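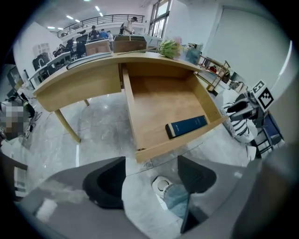

Figure 7.1 A writing desk with its drawer open and a book inside.

Chapter 7
Drawers and Desktops

A desk offers two kinds of space. The top holds what is in use, such as papers or a bunch of tulips waiting for a vase. The drawer holds what should stay near but out of the way. This chapter studies both, beginning with an 1827 inventory from the Kellow house at Buminthorpe, which lists 191 items kept in desks. Read Section 7.1 before measuring a drawer of your own.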